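Home Reports Tastings Letters About Contact
Search this site
Filed under: Days Out, Trade Fairs

Two halls of fizz: a visit to the Skalteo soft drinks fair

I have been to cheese fairs, a caravan show and, once, a conference on gravel, so I thought I knew what to expect from the Skalteo. I did not expect to be weighed. It was my bag they were weighing, to be fair, on the way in, so that they could weigh it again on the way out and see how much of the exhibition I was carrying home. The limit was four kilos of samples. A woman ahead of me asked whether that included the ones she had drunk and was waved through without an answer.

The fair runs every February or so in a pair of halls behind the ferry terminal, and the one I went to, in February 2019, had 234 stands. I know this because the number was printed on the lanyard, the tote bag, the programme and the napkins. It was not printed on the map, which had room for a good many fewer and solved the problem by leaving out the back of Hall B. I spent most of the morning in the back of Hall B.

Soft drinks people are cheerful and slightly damp. They shake your hand, having just opened something, and you go on to the next stand a little stickier than before. By eleven I could have climbed a window. My first proper stop was Skedlow, who make a rhubarb tonic and were giving a talk on why rhubarb tonic is difficult. The speaker, Dionysis Katsaros, had clearly suffered. Rhubarb goes brown. Rhubarb goes cloudy. Rhubarb, in one batch he would not forget, went off like a cork gun in a shop in January and had to be apologised for in writing. He handed out thimbles of the current version, and it tasted of school, though pleasantly.

Then to packaging, which I had meant to skip. I'm glad I didn't, though my feet weren't. There is a whole trade in deciding what a bottle's bottom should look like. Flat bottoms bulge when you put gas in them, so fizzy drinks get the lobed sort that stand on little feet, and there are people who can talk about those feet until the lights go off. Gil-soo So is one of them. He had a table of bases sawn off and turned upside down like jelly moulds, and he let me press each one with my thumb. I asked which was best. He looked at me the way my dentist does.

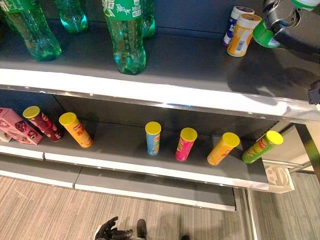

Colour came next. Green, he told me, is a habit. Lemon and lime drinks got put in green years ago and now shoppers look for green first and read afterwards, if they read at all. He had once worked on a clear bottle for a lime drink, and the people asked to try it thought it was water with something wrong with it. He told this story with real sadness and I bought him a coffee, the only thing in either hall you had to pay for.

Lunch was a roll. I will say no more about the roll, except that the queue for it was longer than the queue for anything fizzy, and that by then I would have eaten the tote bag.

The afternoon belonged to the shopkeeping end of things. Bosto, who sell advice to small grocers, had a session called "The Shelf Is Talking", and I went in prepared to dislike it. Seo-ah Bae ran it without slides, which put me on her side at once. Her argument was that most corner shops lose sales by being tidy in the wrong way. They push everything to the back to keep it safe from elbows, and customers walk past what looks like an empty shelf. Bring it forward, turn the label out, and don't put the thing people come in for at ankle height unless you want to watch them bend. A man near the front said his customers liked bending. She said she was sure they did and moved on.

She was also firm about looking down. Shop fittings get planned by people staring straight ahead at a drawing, while half the shelves in a real shop are seen from above by someone holding a child and a basket. From up there you mostly get lids and shoulders, and a label placed low may as well be in the stockroom. I have thought about this in every shop since and it has not made me better company. 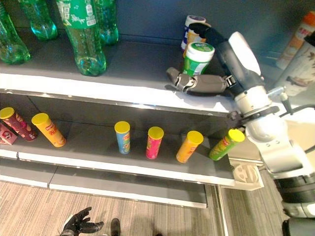
Green bottles on the upper shelf, label near the top.

The last hour I gave to tasting, having been responsible for long enough. Chae had the busiest counter in Hall A, where Su-bin Cho was pouring a plum soda so sharp that people took a sip, stepped back and then got in line again. I went round twice. Next to it was a cucumber one I'd cross the road to avoid, and a barley drink that tasted exactly like the smell of a warm ironing board. Somebody behind me called it "grown-up". I left them to it.

There was a prize-giving, as there always is. The programme said visitors had cast 3,632 votes the previous year, and I can believe it, as there were voting slips on every flat surface and a girl with a box who followed you until you had filled one in. I voted for the plum. The plum did not win. A ginger beer won, collected by Sang-wook Wi, who thanked his mother, his bottler and the man who had fixed his van that morning, and then dropped the trophy on the step. It bounced. Make of that what you like about the trophy.

A few practical notes for anyone thinking of going. Take the side entrance by the bus stop, as the main one sends you through the gift area, where you will be sold a hat. Wear shoes you can wipe. The talks fill up early and the good chairs are on the left. There are water fountains outside both halls, and by mid-afternoon you will want plain water more than you have ever wanted anything. Parking is possible, but I met a couple who had been doing it since breakfast.

My bag, on the way out, was 300 grams over. I was asked to remove something, so I gave up the cucumber.

Older reports Newer reports Back to Days Out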